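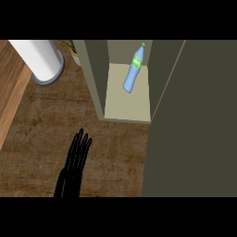
Chanida Suwannarat wrote back to my last thread asking why anyone inside would bother with algebra when the release date is nine years out and the job at the end of it is stacking pallets. Fair question. I've had it from smarter people and I've had it from my uncle. Going to try to answer it in pieces, between loads of laundry.

I taught math at Gajewski, medium security, evenings, for longer than I meant to. The plan was one semester. The plan was also that I'd be given a whiteboard.

What I had was the back of a door painted with something shiny. You could write on it with the right marker. The right marker was on the banned list. So for a while I wrote on it with the wrong marker and wiped it off with my sleeve.

First thing to know about prison school: the waiting list. Ours had 173 names on it for 20 chairs. People on the outside picture us begging guys to come to class. I had men stopping me in the corridor to ask if anyone had been transferred. They asked it very politely, the way you'd ask about a sick relative with a nice apartment.

You moved up the list by being close to release. Which meant the guy with nine years left, the one Chanida is asking about, mostly watched people pass him. Some of them passed him twice.

Second thing: count. Class ran 60 minutes on paper. Count could start late, run long, and get done over because somebody was in the shower. I once taught the whole of long division in what was left. I don't recommend it. Neither did they.

Third thing: paper. No spiral notebooks (wire). No three-ring binders (rings). No calculators with a memory, in case of, I guess, memories. Pencils went out and came back by number, and if one was missing we all sat there until it turned up. It was always behind somebody's ear.

The textbook was the Fluser Basic Math, an edition old enough that one of the word problems is about renting a video. A kid in the second row asked me what he was supposed to be returning. I said just find the late fee.

OK, so why algebra.

One student, I'll call him R, did the fractions unit and then went back to his own sentencing paperwork and worked out his good-time credits by hand. Came up with a different number from the one on file. Sent it to the records office. Got a form back. Sent it again with his work shown, every step, like I'd nagged him to.

I don't know how it ended. He was moved to Lorken and you don't get forwarding news. I know he showed his work.

Another one wanted to help his daughter with homework over the phone. Calls were 20 minutes. He'd do her problems the night before so he wouldn't burn the call figuring them out. She thought he was a genius. He asked me not to correct this.

Also, and this isn't the noble answer, it's an hour in a room where somebody calls you by your name. They called me Mister. I told them my first name and they voted on it and stayed with Mister.

Someone's going to ask for the numbers on whether people come back less. There are studies, go read them, I'm a guy who taught slope in a supply room. I'd have done it if the numbers were flat. I realize that isn't how budgets work.

Speaking of. The Grurholm program upstate, which was the good one, college credit, real library shelf, dropped to 2 evenings a week this November. The word in the letter was "realigned." I've read it several times and I can't find what it got lined up with.

Ashok Mathur taught there and says the men found out from the sign on the door. Same day they'd handed in their essays. He graded them anyway and mailed them in. Half came back because he'd used a paper clip.

So, Chanida: I don't think the guy with nine years is doing algebra for the pallets. Ask him in year four and he might tell you he's doing it for Tuesday.

If you have old math books, soft cover, no writing in them, call the education office at your nearest place BEFORE you mail anything. They'll say no. Ask for the librarian. The librarian will also say no but will tell you what box size gets through.

Dryer's done. Replies are open, be decent. Yes I know the video problem has a wrong answer in the back, page 88 or near it, we all found it, it was the best night of the term.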